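Has anyone gone back to keeping a paper diary for work? 9 replies, 2 shares

**inkwell_dropout**
May 4, 2023

Our office moved everything onto a shared calendar in March and I have missed more meetings since than in the whole of last year. The calendar pings me fifteen minutes before a thing, I say "lovely" and dismiss it, and then I go on doing whatever I was doing until somebody rings to ask whether I'm dead.

So I've bought a paper diary. Week to a view, A5, ribbon. I've been writing in it for a fortnight and haven't missed anything, although a fortnight isn't long and one of those weeks was quiet. Keen to hear from anyone who has stuck with paper past the honeymoon, because I have a drawer at home full of diaries that stop in February.

Specific questions. Do you keep both, or paper only? What do you do about recurring meetings, which I refuse to write out fifty times? And is there any dignified way to pull a book out in a room full of laptops?

14 likes

**gumtree_ledger**

Paper for nineteen years, minus a bad patch when work gave us all phones and I got ideas above my station.

Keep both. The shared calendar is for other people, so they can see when you're busy and book over the top of it anyway. The paper is for you. Every afternoon before I knock off I copy tomorrow across by hand, and that's the bit that does the work. By the time I've written "10.30 budget, upstairs" I know I have a budget meeting upstairs, and I've usually also remembered that I was supposed to bring something to it.

Recurring meetings: I don't write them at all until the day before. If a meeting is so regular that it needs fifty entries, your legs will take you there.

No dignified way with the book. Just own it.

22 likes

**mallee_root**

Going to be the wet blanket. Copying your calendar out by hand every day is a second job. I did it for most of a year and what I had at the end was two calendars that disagreed with each other, and I trusted the wrong one in front of a client. I turned up at the Dalis building in my good shoes for a meeting that had been moved to the previous morning. The receptionist was very kind. I've never been back and I take the long way to the train.

Turn on a second alert at two minutes. Free, no ribbon required.

11 likes

**gumtree_ledger**

If the meeting was moved to the previous morning, then copying it across the afternoon before would have told you that you'd already missed it. You'd have saved the shoe leather at least.

8 likes

**mallee_root**

Thank you, very comforting.

17 likes

**inkwell_dropout**

I do have a two-minute alert. I dismiss that as well. I dismissed one this morning while reading this thread. The alerts and I have reached an understanding.

6 likes

**paperweight_pete_no_relation**

What I'd say to the original poster is that the format matters more than anybody lets on, and week to a view is where most of those February diaries go to die. You get a column or a strip per day, it fills up by lunch on a busy one, you start writing up the margins, it looks like a ransom note, and you quietly stop opening it.

I went through the lot. Day to a page was too much room, and all that blank paper made me feel as though I'd been let go and hadn't been told. Month to a view is fine if your life consists of birthdays. What I settled on was the Prisari with the week down the left and a plain ruled page on the right. Appointments on one side, everything else on the other. Phone numbers, what the plumber quoted, the name of the bloke in accounts whose name I can't ask for again after four years.
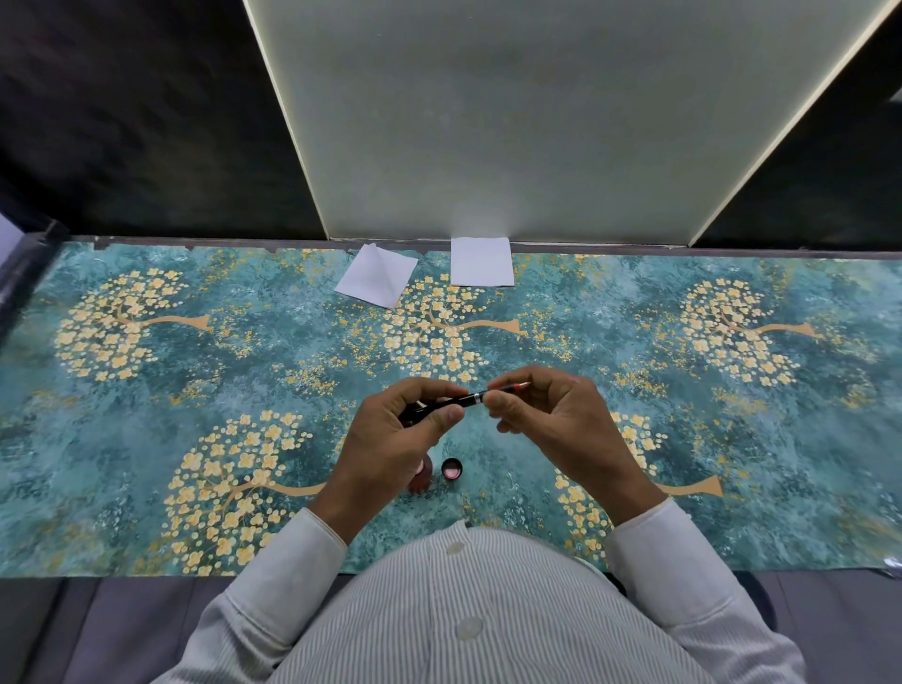 The other thing is the paper itself. Cheap diaries have that thin shiny stock where anything wetter than a biro comes through and you've got Thursday's dentist showing up backwards behind your weekend. Test the back page in the shop if they'll let you, and if they won't, buy one and test it at home and be cross about it there. I had a Drondari one year that was beautiful to look at and behaved like a serviette. Gave it to my nephew, who draws trucks in it.

And start it today. The waiting for January is how you end up with a drawer.

31 likes

**serif_and_chips**

Hard disagree on the dated ones altogether. The trouble with a dated diary is that it keeps going when you don't. You have a crook week, you don't open it, and when you come back there's a whole empty spread looking at you like a dog you forgot to walk. Then you skip another week out of shame.

Undated notebook, rule it up yourself as you go. If you fall off for a month it has no idea. I've used the same Imai squared notebook since before my last job and it contains one gap long enough to have had a baby in, and you'd never pick it from the pages.

19 likes

**mallee_root**

So now we're copying out our calendar by hand AND drawing the calendar first. At what point do we mill the paper?

38 likes

**serif_and_chips**

It takes me four minutes with a ruler while the kettle's on. I've seen how long you spend choosing an emoji for the group chat.

12 likes

**quietcarriage501**

Long-time lurker, and I appreciate this isn't quite what was asked, but the part about pulling a book out in a meeting deserves more attention than it's had.

I take minutes for a living, or it feels that way. When I typed them, people assumed I was answering emails, and fair enough, I often was. When I write in a book they assume I'm paying attention, and the awful thing is that I then have to. People also slow down a bit when they see a pen moving. One of our managers now stops in the middle of a sentence and waits for me to catch up, as if he's dictating a will.

The downside is that you become the person who has it written down. I get messages at all hours asking what was decided about the car park. I should never have let on that I knew.

27 likes

**inkwell_dropout**

That's a very good argument for it and an even better one against. I'd quite like to be thought attentive. I would not like to be asked about the car park.

9 likes

**gumtree_ledger**

You'll be asked about the car park regardless. It comes with the second decade of employment.

To the format argument, I'm in the dated camp and I think the shame is useful. An empty week tells me something. When I flick back through the old ones, the blank stretches are either holidays or the times I was properly run down, and I couldn't have told you which years those were without the books. An undated one papers over it.

Also, people go on about the writing and forget the crossing out. I rule a line through each thing when it's done, and I'm not too proud to add a thing I've already finished so I can rule a line through that too.

15 likes

**serif_and_chips**

Everybody does that last bit. I once wrote down "write list".

24 likes

**paperweight_pete_no_relation**

I'll concede one thing to the undated mob, which is that you don't have to buy in October when the shops decide you do. By the time I've worked out what I want for next year, all that's left on the shelf is kittens and a financial year planner. I did a whole year in kittens once. Took it into a disciplinary hearing (not mine). I had to keep it face down on the table and it still had a paw print on the back.

29 likes

**mallee_root**

All right, that one nearly got me over the line.

Serious question from the sceptic, though. What happens when you lose it? I've left a phone in a taxi and had everything back on a new one by teatime. If I left your Prisari in a taxi, that's the plumber, the dentist and the bloke from accounts gone for good.

7 likes

**paperweight_pete_no_relation**

Lost one in nineteen-odd years between here and the footy. Name and number inside the front cover, and it came back in the post with a note from the finder saying I should ring my mum, as it was down for three weeks running with no line through it.

I rang her.

46 likes

**quietcarriage501**

I photograph the week when I finish it, on my phone. Yes, I know.

10 likes

**mallee_root**

So the backup for the paper is the phone. I'd like that noted. Somebody with a book, please write it down.

33 likes

**inkwell_dropout**

Noted, on the right-hand page.

Update for those who care: I've kept the week to a view for now, purely because I've paid for it, and I'm trying the copy-across before I leave each afternoon. I tried it today and discovered I'd double-booked myself for tomorrow at eleven. The shared calendar had known for a week and had let the two sit there side by side in slightly different blues.

If I'm still at it in spring I'll have a look at the one with the ruled page. If you don't hear from me, assume it's in the drawer.

18 likes

**gumtree_ledger**

Which of the elevens are you going to?

3 likes

**inkwell_dropout**

The one with morning tea.

21 likes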